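Teaching the Pukolar arm to put cloths away

I've had the Pukolar kit from Standen for a while now and the question I get most is how to record a decent set of demos for soft stuff. Blocks are easy. Cloth is a pain! So here's how I do it, using the headset that comes in the box.

First, clear the table and push your organiser up near the wall so it can't slide away from you. Open the drawer part way before you press record. Put the headset on, look down, and check in the preview that both hands stay in view.

Now tuck the cloth in slowly. Keep one hand pressing on the near edge while the other pushes the bunched-up bit further in - if both hands let go together, the software tends to lose track of the cloth.
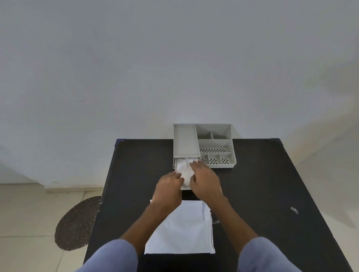
Keep your head still as well (harder than it sounds). I do 40 takes, with a break every 9, and bin any where I've fumbled. Then plug the headset in, choose "Soft items" in the Pukolar app and leave it to train. Mine took over 4 hours.

Leandro Riquelme on the Standen forum swears by the Gallardo add-on for this step. I've tried it and couldn't see much difference, so I'd save your money until you've got a good set of takes to feed it.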